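Last updated 30th April

Lultgate Stacking Tower, cream

We've had the Lultgate on our shelves since December and we're still fond of it! It's a small tower in soft cream, built up in fat, rounded tiers like squashed donuts, with a little touch of orange right at the top. Kikdale picked the shape, and it looks lovely on a desk, a windowsill or a nursery shelf. 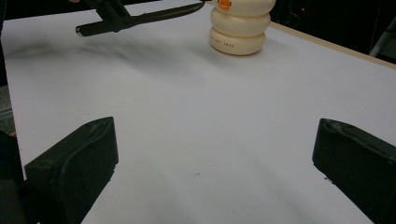 The color goes with nearly everything — pale wood, white paint, even that loud wallpaper you inherited. Dust it with a soft dry cloth and keep it out of strong sun.

Item no. 41. Ships in 2 to 5 days, returns within 30 days. It also sits nicely next to the Riquelme bowl, if you like a matching pair.

Contact Huleo | © Huleo Home Goods | Back to top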